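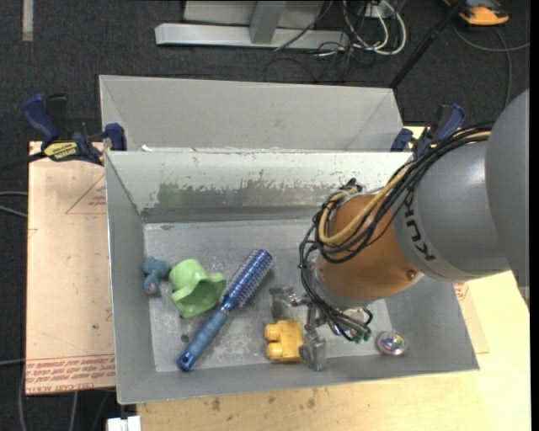

Unit 4: Sorting Mixed Small Goods

Course: Stockroom Practice, Vendstead Adult Center
Instructor: Hakim Jugah

Reading for this unit: Katiyar workbook, the chapter on mixed bins. Bring your tally sheet from Unit 3.

4.1 What counts as a mixed bin

A mixed bin holds items that do not belong to one product family. A plush toy, a hairbrush, a toy building block and a shiny ball in the same gray metal bin is a typical case. Nothing in it stacks with anything else, and no two items would go on the same shelf.

Mixed bins come from returns, shelf clearing and end-of-season stock. At the Flindirmont store we used for the December visit, 24 bins out of 86 were mixed.

4.2 Describing an item

Write the description before you decide on a category. Use this order: color, material if you are sure of it, shape, type of item. Leave out the material if you would have to guess.

Good: "blue round hairbrush, short bristles, hole in end of handle"
Good: "light green, hat-shaped, wavy brim"
Poor: "green thing"
Poor: "hat, doll size"

The last one is poor because the writer has decided what the item is for. "Hat-shaped" is enough until someone finds a label or a matching set.

Color needs care with shiny surfaces. A ball that shows silver, purple and green goes down as "iridescent" – do not pick one of the three.

4.3 Categories

Soft: plush, cloth, anything that gives when pressed
Rigid, flat sides: blocks, boxes, cases
Rigid, round: balls, jars
Handled: brushes, tools, utensils
Hold: anything you cannot place

An item goes in one category only. A hairbrush with a round head is Handled. Check the Hold shelf at the end of the session and try again with a partner.

4.4 Layout in the bin

Keep items in one layer. Handles may lie diagonally if the bin is short. Balls roll, so place them last, next to a wall. Total value per bin should stay under $600 on the Havau form.

4.5 Exercise

Work in pairs. Describe and sort 12 items from your bin, then swap sheets and find each item from the written description alone. Mark any line that fits two items and rewrite it.

Sheets are due at the start of Unit 5.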